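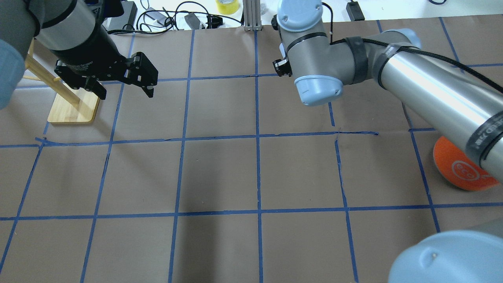
Figure 1. Gripper evaluation cell with taped placement grid, Plisora project.

PLISORA: COMPARISON OF LOW-COST GRIPPERS FOR TWO-ARM HOUSEHOLD TASKS
Second progress report to the Altıntaş Fund
Submitted 19/07/2024
Prepared by Hạnh Tạ, project lead, with Berkay Sezer and Dzifa Mahama

1. Status

The project remains within its approved scope. The work surface, the object set and the trial procedure are complete, and testing of the first finger design has been finished. Testing of the second design has begun. The final report will be delivered on the date set in the grant agreement.

One change to the order of work was made in June with the agreement of the Fund's program officer, Necati Gündoğdu. Camera placement was to have been studied after the gripper trials. It was moved forward so that all trials with both finger designs would be recorded under the same conditions.

2. Background

The grant supports a comparison of 2 finger designs, referred to in this report as Pusesen and Edow. Both are fitted to parallel two-finger grippers. The Pusesen finger is straight with a flat inner face. The Edow finger is the same length and carries a thin soft pad over the lower half of that face.

The question put to us by the Fund was whether the padded finger justifies its additional cost and upkeep in kitchen and tabletop tasks. The proposal set a target of 300 recorded trials for each design, divided among placing, hanging and handover tasks.

3. Work surface and procedure

The table is covered with brown paper and marked into cells with blue tape. Starting positions are assigned by cell, and the operator sets each object by hand before the trial begins. The cells are large enough that an object may sit in any part of one, and the trial sheet therefore records a position within the cell as well.

The tape has required more attention than was planned. Strips lift where the arms pass low over the paper, and a strip that has been pressed back down does not always return to its original line. Mr. Sezer now checks the grid against a cardboard template at the start of each session. Any cell found outside the permitted tolerance is taped again before trials resume. Painted lines were considered and set aside, as the layout will have to change for the handover tasks.

Both arms are operated by a single person from the control station. Each operator completed a practice period before any of his or her trials were counted.

4. Results to date

All 300 trials with the Pusesen finger have been recorded. Of these, 62 ended in a failed grasp or a dropped object. The operator's notes assign 51 of the failures to the hanging task, in which a cup is picked up and brought to a peg on a wooden mug stand.
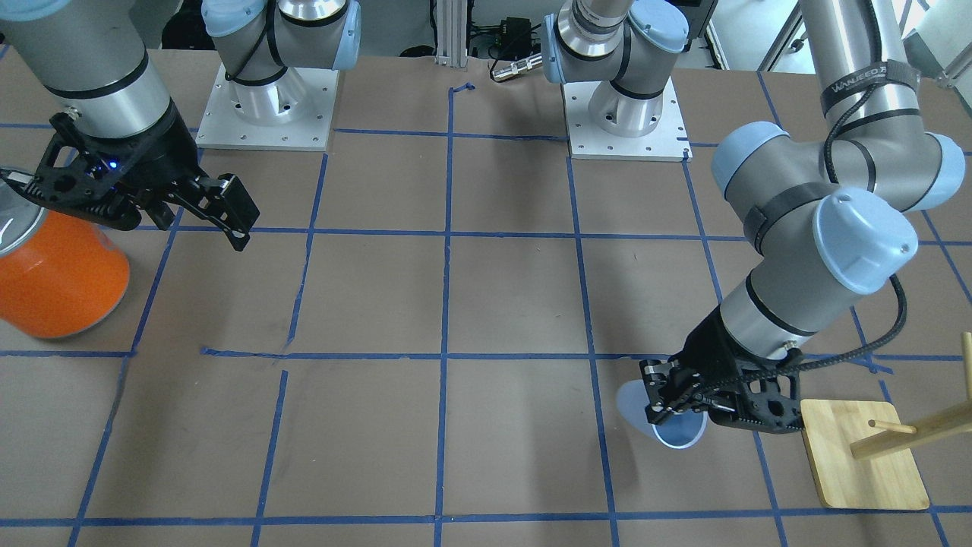
The difficulty in the hanging task lies mainly in the angle of approach. The cup must be turned on its side before the handle can be brought to the peg, and a small rotation between the fingers during that turn is enough to spoil the alignment. Operators corrected for the rotation in many trials by setting the cup down and gripping it again. Under the procedure such a trial counts as a success, but the time taken is noted separately.

Placing tasks gave little trouble with either rigid or cylindrical objects. The remaining failures were spread across objects and cells, and we have found no pattern in them.

Trials with the Edow finger are too few to report as a rate. Early sessions suggest that the pad reduces rotation of the cup. They also suggest that the pad drags against the object on release, and Ms. Mahama is reviewing the recordings to establish how often this affects the final position.

5. Cameras

Recordings are made from a fixed position beside the table and from a head-level position looking down on the grid. The fixed view was found to be the more useful for judging contact between finger and object. The head-level view was preferred by operators for choosing a cell, although the arm links can hide objects on the far side of the table. We intend to keep both views for the rest of the project.

6. Difficulties and corrective action

Cable routing on the arms caused several interrupted sessions in the early weeks. A cable held too tightly at the wrist limited rotation, while a longer loop caught on the mug stand. The straps have been moved and the length of the loop is now checked along with the tape.

Replacement pads for the Edow finger were delivered late. Ertuğrul Ağca, who is responsible for purchasing, has placed a second order with a different supplier to cover the remaining trials.

7. Work planned for the next period

The team will complete the Edow trials, beginning with the hanging task, and will then lay out the grid for handover between the two arms. A short wear study of the pads will run alongside this work. No change to the budget is requested. We ask the Fund to confirm whether the recordings should be supplied in full with the final report or held by the project and made available on request.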